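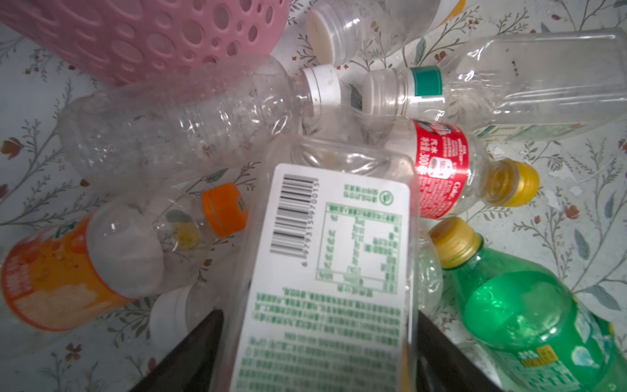 Trorklow 타공 휴지통 (분홍) + Wanex 꽃무늬 깔개 세트

인쇄하기 | 이메일로 보내기
읽는 시간 5분

Grendia 생활용품 코너에서 판매하는 탁상용 휴지통과 깔개 세트입니다. 음료 페트병을 책상이나 작업대 위에 모아 놓고 정리하는 분들이 주로 찾습니다. 휴지통과 깔개는 따로 구입할 수 있고, 세트로 주문하면 Lundgren 투명 봉투 100매 한 묶음이 함께 나갑니다.

휴지통은 분홍색 플라스틱이며 옆면에 구멍이 뚫려 있습니다. 구멍은 크기가 일정하지 않고 큰 타원과 작은 원이 섞여 있습니다. 뚜껑은 없습니다. 용량은 5리터로, 방 한쪽에 두는 큰 쓰레기통을 대신하는 제품은 아닙니다. 책상 위나 싱크대 옆에 올려 두고 그때그때 비우는 용도로 보시면 됩니다.

깔개는 흰 바탕에 회녹색 잎 줄기와 작은 꽃이 인쇄된 제품입니다. 무늬는 한쪽 면에만 있습니다. 가장자리는 재단된 상태 그대로이고 따로 박음질하지 않았으므로, 상판이 깔개보다 작으면 가위로 잘라 맞춰도 됩니다. 자를 때는 뒷면에 연필로 선을 먼저 그어 주세요. 접어서 보내 드리기 때문에 처음 펼치면 접힌 자국이 남아 있습니다. 반대 방향으로 말아 하룻밤 두면 대부분 펴집니다. 다림질은 하지 마세요. 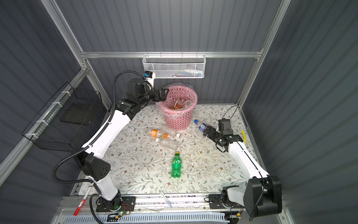 봉투 씌우는 방법

봉투를 완전히 펼쳐 휴지통 안에 넣고, 입구를 테두리 바깥으로 접어 내립니다. 접어 내린 부분이 손가락 두 마디쯤 되면 적당합니다. 너무 짧게 접으면 병을 넣을 때 안쪽으로 딸려 들어갑니다. 옆면에 구멍이 있어 봉투와 벽 사이의 공기가 쉽게 빠지므로 손으로 바닥까지 한 번 눌러 주면 자리를 잡습니다.

투명 봉투를 쓰면 무엇이 들어 있는지 밖에서 바로 확인할 수 있습니다. 음료가 남은 컵을 그대로 넣으면 넘어져 봉투 바닥에 고일 수 있으니, 남은 음료는 개수대에 먼저 버려 주세요. 봉투가 찢어지면 구멍으로 음료가 새어 나옵니다. 깔개를 밑에 까는 이유 중 하나이기도 합니다.

봉투 없이 쓸 수도 있습니다. 종이나 마른 포장재처럼 묻어나는 것이 없는 쓰레기라면 봉투를 빼도 됩니다. 다만 구멍 크기가 제각각이어서 연필 깎은 찌꺼기나 작은 조각은 빠져나옵니다.

페트병을 담기 전에

투명한 병과 색이 있는 병은 나누어 모읍니다. 휴지통 하나로 할 때는 투명한 병부터 담아 비우고, 봉투를 새로 씌워 초록색 병을 담는 순서가 편합니다. 라벨은 절취선이 있으면 그 선을 따라 뜯고, 접착식이면 모서리부터 천천히 당깁니다. 조각이 병에 남았을 때는 미지근한 물에 잠시 담가 두었다가 문질러 떼어 냅니다. 뚜껑은 병을 눌러 부피를 줄인 다음 다시 닫습니다. 지역에 따라 뚜껑을 따로 모으는 곳도 있으니 배출 안내문을 확인해 주세요.
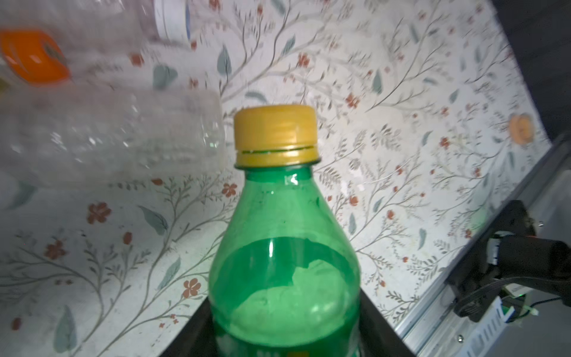 병을 누르지 않고 세워 담으면 금방 찹니다. 입구 지름보다 긴 병은 눕혀서 들어가지 않고, 큰 병은 세웠을 때 테두리 위로 목이 올라옵니다. 이런 병을 주로 버린다면 5리터 제품은 작습니다. 문의가 많은 큰 용량은 현재 취급하지 않으며, 입고되면 이 페이지에 올리겠습니다.

눕혀 놓은 둥근 병은 상판이 조금만 기울어도 굴러갑니다. 깔개를 상판 모서리에 맞춰 팽팽하게 펴고, 네 귀퉁이를 양면테이프로 고정하면 깔개가 밀리지 않습니다. 테이프는 세트에 들어 있지 않습니다.

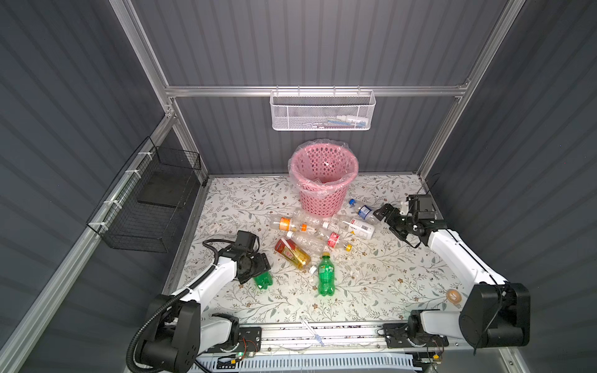
Wanex 꽃무늬 깔개와 Trorklow 타공 휴지통. 휴지통에는 투명 봉투를 씌웠습니다.

관리

휴지통은 중성세제를 푼 물로 씻고 부드러운 솔로 구멍 가장자리를 닦습니다. 철 수세미를 쓰면 표면에 흠이 나고 그 자리에 때가 낍니다. 끓는 물은 붓지 마세요. 식기세척기도 사용할 수 없습니다. 씻은 뒤에는 엎어서 말리면 되고, 햇빛이 강한 창가에 오래 두면 분홍색이 옅어질 수 있습니다.

깔개에 음료가 묻으면 젖은 행주로 바로 닦아 주세요. 설탕이 든 음료는 마르면 끈적임이 남으니 물수건으로 한 번 더 닦는 것이 좋습니다. 유성 펜이나 형광펜 자국은 지워지지 않을 수 있습니다. 세탁기에 넣지 마세요.

구성과 주문

세트: 휴지통, 깔개, 투명 봉투 100매
휴지통 단품: 봉투 미포함
깔개 단품: 1장 또는 2장 묶음
봉투 단품: 100매 또는 1,000매 상자

봉투 1,000매 상자는 창고가 달라 따로 배송됩니다. 세트와 같이 주문해도 도착일이 다를 수 있습니다. 금요일 오후에 들어온 주문은 다음 주에 발송합니다.

휴지통 색상은 분홍 한 가지입니다. 흰색은 3월에 단종되었습니다. 깔개 무늬는 재단 위치에 따라 꽃이 놓이는 자리가 조금씩 다르며, 이를 이유로 한 교환은 왕복 배송비를 받습니다. 가위로 자른 깔개는 교환이나 반품이 되지 않습니다. 휴지통이 깨져서 도착했다면 포장 상자를 버리지 말고 고객 문의란에 사진을 올려 주세요.

댓글

책상머리
봉투만 다른 회사 것으로 써도 되나요? 집에 남은 게 많아서요.

Grendia 담당
네, 입구가 휴지통 테두리보다 넓기만 하면 됩니다. 불투명 봉투도 상관없습니다.

초록지붕
사무실 탕비실에 두고 씁니다. 작은 생수병 위주면 괜찮은데 큰 콜라병은 무리예요. 구멍에 먼지가 좀 끼지만 물로 헹구면 빠집니다.

mint07
깔개 접힌 자국이 하룻밤으로는 안 펴졌어요. 이틀 말아 두니까 됐습니다. 무늬는 마음에 들어요.

보리차
흰색 재입고 계획 있는지 궁금합니다.

Grendia 담당
흰색은 재입고 계획이 없습니다.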